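Do you really need to strip it first?

Every August the hardware flyers turn up in the Lutdale letterboxes, and every August they tell us that old painted furniture has to go right back to bare timber before it can be any good again. I have my doubts.

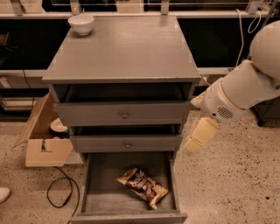 The people keenest on stripping are usually the people selling stripper. Molent put out a leaflet last winter that had four products in it for one bedside table. Add the gloves, scrapers and pads and you've spent more than the table would fetch at a garage sale.

I tried the full treatment once, on a hall cupboard. It took me 12 evenings, and under the paint was a patchwork of three different timbers and a lot of filler. Whoever painted it knew what they were doing. I painted it again.

Jihad Karam, who ran the Saturday repair bench for years, is more patient than I am about this. He reckons a sound coat of paint wants a wash with sugar soap, a light sand and another coat, and that flaking paint is a different matter. I agree with him on both counts. The one thing he's strict about is lead. If the piece could be old enough, get a test before you put any sandpaper near it, and if it comes up positive, don't dry sand it at all. Ask someone who knows.

Then there are the miracle paints. Flakano says its new one needs no sanding and no primer and will stand up to 3,000 wipes. Wipes with what? By whom? I put two coats on a kitchen stool and it scratched the first week, though I'll admit the colour is nice.

Sticky drawers get the same sales pitch. Before you buy the Hellström runner kit, pull the drawer out, turn it over and look for shiny spots where the wood is rubbing. A candle stub along those spots fixes most of them – so does a dry bar of soap. If it still jams, check that the cupboard is standing level. Floors around here seldom are.

Anyone who has had a good result from stripping is welcome to write in and tell me I'm wrong. Please say how long it took and what you spent. Replies go in the next issue if they're under 200 words.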